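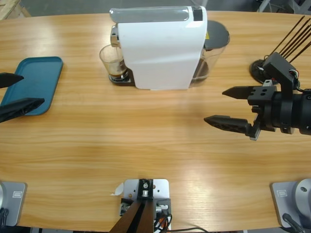

Pestthorpe Straw Polls

A text collection of informal election polls and the threads attached to them, taken from the off-topic section of the Pestthorpe message board. Members opened a poll before most town, county and state elections, voted in it, and argued underneath. The collection keeps the polls, the replies and the edit history where it survived.

Status: stable. Fixes only.
Maintainer: Javiera Leiva
Conversion scripts: Murali Rajan
Annotation: Yamuna Achari, Rajeshwari Thomas

Contents

polls.csv: one row per poll. Title, office, answer options, final vote totals, open and close month.
posts.csv: one row per post, linked to a poll by poll_id.
edits.csv: earlier versions of edited posts. Sparse for older threads.
labels.csv: stance and tone labels for a subset of posts.
guide.txt: the annotation guide in the form the annotators used.
scripts/: converter from the board's export format to CSV.

All files are UTF-8 with Unix line endings. Fields are comma separated and quoted only when needed. Line breaks inside posts are stored as the two characters \n.

Source

The board ran on Brovex forum software until it was closed to new posts. Chunhua Xie, who was its administrator at the time, exported the off-topic section and left out private messages and the members-only area. The export was made on a Saturday with the board in read-only mode, so totals in polls.csv match what members saw on the last day.

Two threads could not be recovered. Their poll rows are present with status set to lost, and they have no matching posts.

Selection

A thread is included if it has a poll attached and the poll names at least one office, candidate or ballot measure. Joke polls are kept when a real candidate is among the options. Threads about the school board were merged into the town set. Polls with fewer than 20 votes are kept but flagged with small=1.
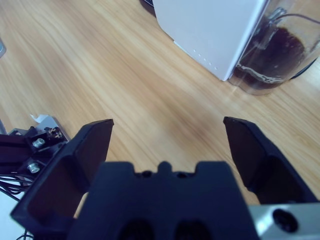 Post fields

post_id: integer, unique across the collection.
poll_id: integer, foreign key to polls.csv.
author: a pseudonym, constant within a thread and changed between threads.
position: place in the thread, starting at one.
quote_of: post_id of the quoted post, or blank.
body: post text with signatures removed.
voted: yes, no or unknown. Public ballots only.

Quoted text is removed from body and replaced by the token QUOTE. When a member quoted several posts, quote_of holds the first and the others go in quote_extra, separated by semicolons. Posts quoting a deleted message have quote_of set to -1.

Spelling is left alone. Candidate nicknames are also left alone, including the rude ones. A nickname table was planned and never finished; the partial version is in scripts/old and should not be relied on.

Labels

labels.csv covers 2,000 posts. Each was read by both annotators, who worked separately from guide.txt. Stance is given toward a named candidate or measure and takes one of four values: for, against, mixed, none. Tone takes one of three: plain, heated, joking. Disagreements were settled by discussion and the original pair of labels is kept in stance_a, stance_b, tone_a and tone_b.

Most disagreements concern tone. Sarcastic endorsements are the usual cause: "I'll vote for him again, my road only has one bridge out" was labeled for by one annotator and against by the other. The guide now says to label the meaning the thread seems to have taken from the post. Labels made before that change were rechecked.

Each thread contributes up to 50 posts to the labeled subset. Without this cap the county sheriff polls would have filled most of it. 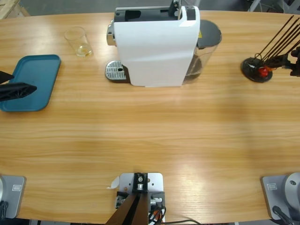
Known problems

Vote totals include duplicate accounts. The administrator removed some of them during the Brastitz recall poll but kept no list, and the totals were not corrected afterward.

Poll options could be edited after voting opened. In the Warrier Road bond measure poll, "undecided" was added late, and earlier votes did not move. See the note column.

Time of day is missing from threads carried over from the first version of the board. Sort these by position.

In 40 posts the body is blank after cleaning. They held a smiley or a quote with nothing added. Drop them or keep them, but do so before computing reply lengths.

Use

The collection suits work on stance, quoting behavior and informal political talk in a small group. Totals should not be read as an estimate of public opinion in Pestthorpe. Members chose whether to vote, many lived elsewhere, and a few admitted to being too young.

Please do not try to link pseudonyms back to members. Former members who want a post removed can write to the maintainer with the thread title and the first few words of the post. Removals are listed by post_id in removed.txt, and the remaining rows keep their numbers.

Changes

November: fixed quote_extra for posts with nested quotes. Removed three posts on request. Corrected the office field for two county clerk polls that had been filed under treasurer.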